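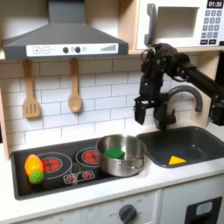
Minutes of the data collection meeting, project Lyimo

Date: January 26, 2019
Place: Kamholm, small meeting room next to the kitchen station
Present: Akinyi Mfinanga (chair), Nassoro Wanyama, Dardo Barrientos, Liam Mulcahy
Excused: Faith Ndung'u (sent her comments in writing)
Minutes: Dardo Barrientos

1. Minutes of the last meeting

The minutes were accepted with one correction. In item 3 the word "trial" should be "demonstration". Liam asked that we keep these two words separate from now on. A demonstration is when a person drives the arm. A trial is when the learned policy drives the arm. The old notes mix them and this makes the search in the log difficult.

2. Status of the kitchen task set

Nassoro reported. The task list for the toy kitchen has 36 tasks. Of these, 14 have enough demonstrations for a first training. The others are started or still waiting. The pick and place tasks with the pot, the stove and the sink go well. The tasks where the operator must turn a knob go slowly and the operators find them tiring.

Akinyi asked if the slow tasks can be moved to the end of the list. Nassoro prefers to mix them with the easy ones, so that one operator does not get a whole session of knobs. This was agreed. Nassoro will make the new order.

3. Moving objects between the pot and the counter

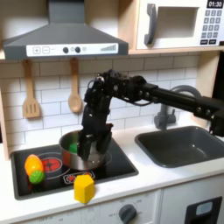
Item 3: gripper lowered into the pot at the toy kitchen station.

There was a long discussion about the pot. Liam looked at the recordings and he sees that the operators reach into it in very different ways. Some come straight down from above, some come from the side and touch the rim first. He is worried that the policy will learn something in between and hit the rim.

Dardo does not think the variety is a problem in itself. In his view the problem is that each operator has one habit, so the variety comes with the person and not with the position of the object. If the object is near the rim, it makes sense to come from a different direction, and the policy can learn this. If it only depends on who holds the controller, there is nothing in the camera view to explain it.

Faith wrote that she would like to keep the demonstrations with a light touch on the rim, but mark them. She wants to remove only those where the pot moves on the stove. Akinyi agreed with this.

Decision: Demonstrations with rim contact stay and get the mark "contact". Demonstrations where the pot is pushed are taken out of the training set but are not deleted. The operators will not be told to use one fixed approach.

4. Start positions of objects

Liam noted that the toy foods stand too often on the left side of the stove at the start of an episode. It is the easiest place to put them by hand when resetting, and he does it himself. Akinyi asked for a written list of start positions that the operator draws from before each episode. Dardo will write a small script for it - nothing complicated, it only has to show the next layout on the screen.

The distractor objects were also discussed. Now there are up to four objects which have no role in the task. It was agreed to keep this number and to change the objects more often. The sink should be used also, not only the stove and the counter.

5. Language labels

Faith sent a page of comments on the labels. The same object is called by different names by different people, for example "corn" and "yellow vegetable", or "pot" and "pan". She does not want to force one name, as the system should understand more than one. But she found labels where the instruction does not match what the arm does, and these must be corrected.

Every new demonstration will have two labels, written by two different persons. The second person sees only the recording and not the first label. Nassoro asked who has time for this. Akinyi will ask the Clolau team if they can help with the second label until June.

6. Hardware

The cables at the wrist were discussed shortly. Dardo wants to tie them again, closer to the links, before the next long session. Liam asked to do it between two task groups and not in the middle of one, because the cables can be seen by the camera and he wants to know from which episode they look different. Dardo will write the episode number in the log.

The Drultik software update is postponed. The current version stays until the 36 tasks are complete.

7. Other points

Nassoro asked if the operators can have a longer pause in the afternoon sessions. Accepted.

Liam asked that the station is left with the arm in the rest position in the evening. Everybody is asked to check this also when they are not the last one in the room.

Actions
Nassoro: new order of the task list
Dardo: script for start positions, wrist cables and note in the log
Liam: mark the rim contact episodes together with Faith
Faith: list of labels to correct
Akinyi: contact Clolau about the second label

The date of the next meeting will be sent by Akinyi by e-mail.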